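Werkstattbuch, Raum 2
April 2020

Thema: Tastaturen. Malinowski will die Arbeitsplätze neu ausstatten und hat eine Liste geschickt, nach der alles, was im März noch brauchbar war, ersetzt werden soll. Angebot von Urkero über 1.746 Euro, netto, ohne Versand. Ich halte das für voreilig. Die Begründung lautet "Tasten reagieren ungleichmäßig", gemessen hat das bei uns keiner. Hubert meint, der Eindruck komme vom Wechsel zwischen den Geräten. Kann sein, kann auch nicht sein.

Bestand auf dem weißen Tisch am Fenster zur Nachbarkammer: schwarze Tastaturen mit dünnem schwarzem Kabel, darunter die Dell mit Ziffernblock. Die Kabel sind wie immer ein Knäuel. Vor jeder Prüfung erst entwirren, sonst zieht man am falschen Stecker und notiert einen Ausfall, der keiner ist (ist mir im März passiert, Eintrag gestrichen).

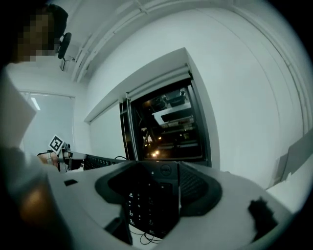
Prüfung der Tasten

Vorgehen nach dem Blatt von Lara: jede Reihe von links nach rechts, beginnend mit Esc, danach die F-Tasten, dann runter über Tab. Angeblich reichen 657 Anschläge pro Gerät für eine Aussage. Woher die Zahl stammt, steht nirgends. Baumgartner hat nachgefragt und als Antwort bekommen, das sei "Erfahrungswert". Damit kann ich nichts anfangen, trage sie aber ein, damit die Blätter vergleichbar bleiben.

Beschriftung: weiß auf schwarz, klein. Malinowski schreibt "abgegriffen". Ich finde sie schlecht lesbar, das war sie meiner Erinnerung nach aber auch am ersten Tag. Esc, F1 und Tab kann ich ohne Lampe lesen.

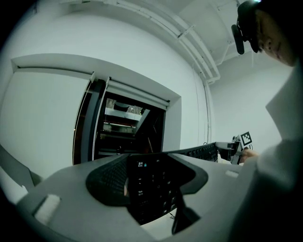
Bleibt die Frage der Reinigung. Das Mittel von Punberg soll laut Hubert Fett lösen, ohne den Aufdruck anzugreifen. Glaube ich erst, wenn eine Tastatur aus der Ausschusskiste es überstanden hat. Bis dahin nur trockener Pinsel und ein leicht feuchtes Tuch, Stecker vorher ziehen.

Offen:
- Angebot Urkero nicht unterschreiben, solange keine Messwerte vorliegen. Mercado als zweiten Anbieter anfragen.
- Zdzisław fragen, welches Gerät er mit "ungleichmäßig" meint. Auf der Liste steht nur "alle".
- Kabel beschriften, beide Enden.
- Dauertest mit 4.000 Anschlägen auf einer einzigen Taste, Vorschlag Hubert. Halte ich für übertrieben, er darf es gern selbst tippen.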